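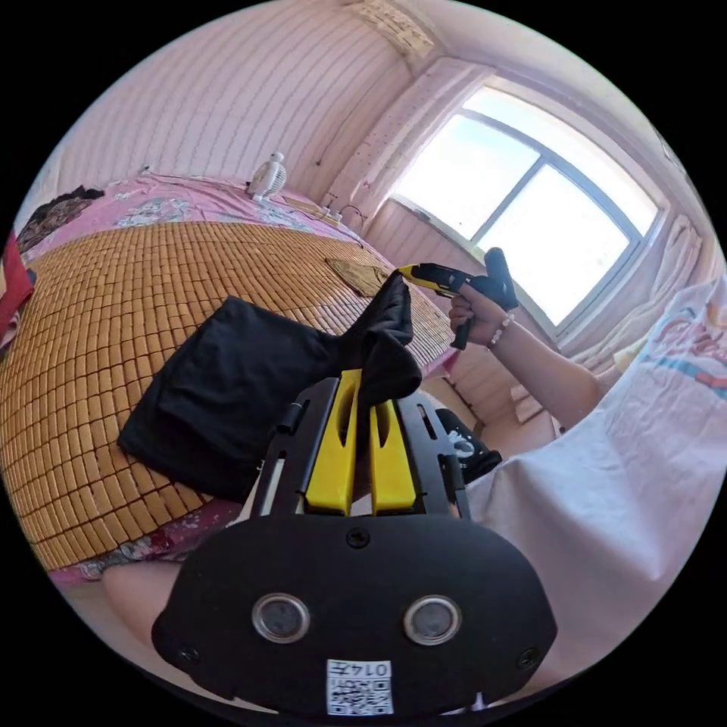

Brijesh Rawat left a comment under my last post saying I should stop gluing hems altogether, learn a proper running stitch and be done with it, because hot glue goes stiff and scratches your neck. Fair point, Brijesh, and for a shirt collar I'd agree with you. But I have a bed, a glue gun and a big piece of black cloth, and no patience for threading needles in July heat, so glue it is!

The cloth came from Agarwal, the fabric shop near the bus stop in Amthorpe, where I always go in for buttons and come out with a bag I can hardly carry. It was 400 for the piece, which I thought was a bit steep, but it's a lovely deep black and it doesn't show every bit of fluff like the last one did. The plan is a cover for the clothes rail, which has been collecting dust in full view of everybody who comes round.

I do all my cutting and folding on the bed. I know, I know, a table would be better, but ours is always covered in somebody's homework. The bamboo mat is good for this sort of thing anyway. It's much firmer than a sheet, and you can run your hand over the cloth and feel where it's gone into a crease. I do put old newspaper down before I glue anything, having once got a blob between the little tiles (never again, I was picking at it for days).

What works for me is folding the edge over by two fingers' width and pressing it with my palm, then gluing in short runs. If you try to do a long one the first bit has gone hard before you've got to the end. Thin lines, too – a fat line makes a ridge you'll see from across the room. Corners I pinch up into a point first so I can see how much spare cloth there is, then fold them flat and snip off the extra.

I got through 9 glue sticks on the curtain ties, so I've bought a pack of 30 this time, the Stonovon ones. They're a bit stringy but they hold. My cousin in Gritamville swears by fabric glue from a bottle and says hers has been through the wash loads of times. Has anyone else tried it on heavy cloth? I'm tempted, though it was around 100 for a tiny tube.

Still to do: the slit at the front, and some sort of tie to keep it shut. Ribbon, maybe, or I've got half a metre of cord left somewhere in the button tin.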